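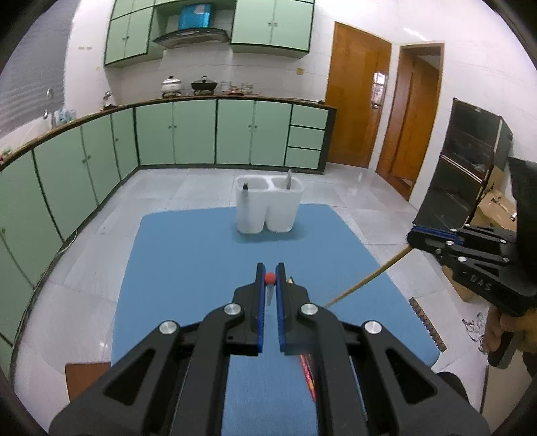 How to Sort the Junk Drawer Into a Two-Part Cup (and Whether a Machine Can Do It for You Yet)

Filed under: Home Tech > Robots & Chores

2 comments | 2,350 shares

Every August I check on whether a robot can take over my chores, and every August I end up doing them myself. This year I picked the smallest chore in the house: putting long thin things upright in a divided cup. Pens, chopsticks, the knife with the short blade. A child can do it, though mine won't.

If you want to try it with a two-finger gripper, go like this.

1. Put the cup in the middle of a plain mat. Plain is good. A busy tablecloth confuses the software and, before noon, me.

2. Decide what goes in which side. Write it down. You will change your mind by the third pen.

3. Pick up each item near the top, so the bottom end hangs free. Grab a pen by the middle and you'll knock over everything already in the cup.

4. Turn it upright before you get to the cup. Over the cup is too late.

5. Lower, then open the fingers. Skipping "lower" is a popular mistake.

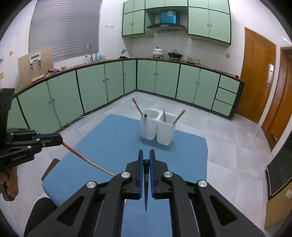
Pens and sticks share the cup, with one more pen or marker in the gripper.

Chopsticks are the hard part. They're thin, they roll, and they lean wherever they like once you let go. Knives should be done last and slowly, and by you if there's a toddler nearby.

So can a machine do it? With a person steering, yes. Alone, I'd call it a maybe. My Zenholm arm ran 2,000 practice drops in the garage and still treats the rim of the cup as a suggestion. It also takes longer than I do, and I stop for coffee.

For now, keep the cup by the stove and fill it by hand. I'll check again next August.

Related
Clesar Window Washer: One Pane, One Afternoon
Can Anything Fold a Fitted Sheet?
Barnus Shop Sweeper vs. a Broom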